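**Flosteck hand-held gripper, the pair. Review after 3 weeks, 2 stars**

Typing this up quick before I send the left one back. Bought two of the Flosteck hand-held grippers through Petridis because we do wiping and bottle jobs, two people, one gripper each, recordings go off to train the arm on the Warnisico line. Needed something light you can hold for a whole morning. On that score fine. Light, grip shape good, my wrist was ok after the first day and I've got a bad wrist.

Setup easy. Markers click on, cable goes in one way only, software found both units straight off. Manual is thin but you don't need it.

Then the fault. Jaw doesn't let go. You squeeze, it closes, you release the trigger and sometimes nothing. Stays shut. First time was on an empty jaw so I thought I'd not let go properly. Second time it had hold of a cloth and I had to pull it out by hand, which you are NOT supposed to do, says so on page 4. Third time Periklis had his fingertip near the hinge when it finally sprang back. No blood, black nail. He was more annoyed than hurt but still.

Cloths are the worst for it. Hard things with a flat side, boxes, blocks, hardly ever. Anything soft that bunches up between the pads and it hangs on. My guess is fluff getting in the slide, because after I went at it with a dry paintbrush it behaved for most of Wednesday, then started again after lunch.
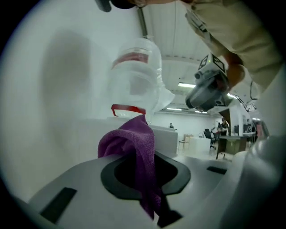

*Cloth-and-bottle job, both grippers out.*

Second problem, and to my mind the bigger one. The software has no idea. When the jaw sticks the log carries on saying "open" since it reads the trigger and not the jaw. So you get a recording where the numbers say the cloth was dropped and the video says it wasn't. We had a batch of those in before Ziad Sleiman spotted it, he was checking clips at half speed for somthing else entirely. Whole batch binned. If that had gone through to the arm you'd be teaching it to let go of things it's still holding, or drive off with a bottle in its hand. That's a safety matter as far as I'm concerned, not a niggle.

No stop button either. The old Flinis ones had a red tab on the side, you flicked it and the jaw went slack. Ugly thing but you could get a finger out. On the Flosteck you pull the cable and wait.

Rang Petridis. Polite, quick to answer, no use. Told me to update the firmware (done, no change), then told me to "avoid loose textiles". It's sold for household tasks! Household tasks are mostly loose textiles. They've agreed to swap the left unit, I pay the postage one way. The right one has stuck too, only less, so I'm not convinced it's just a bad one.

What we do for now, in case you've already got a pair:

- brush the slide out at every break
- open and close it empty before each take, watch the jaw not the screen
- fingers behind the grey part, always
- if it sticks, cable out first, then free the cloth
- bin the take, don't try and fix the log after

Slows us down a lot. We'd planned on 2000 takes by the end of September and we won't get near.

Good bits, to be fair. Picture from the camera is sharp. Markers track well even when the two grippers cross over. Grip on bottles is very good, never had one slip. The pads wear well, no marks on them yet. Case is decent with proper foam.

If you only pick up hard stuff then maybe, go and try one first. For cloths, towels, socks, anything like that, wait till they sort the slide and put a sensor on the jaw itself. And a stop tab. Would of been three stars but for Periklis's nail.

Will update when the replacment turns up.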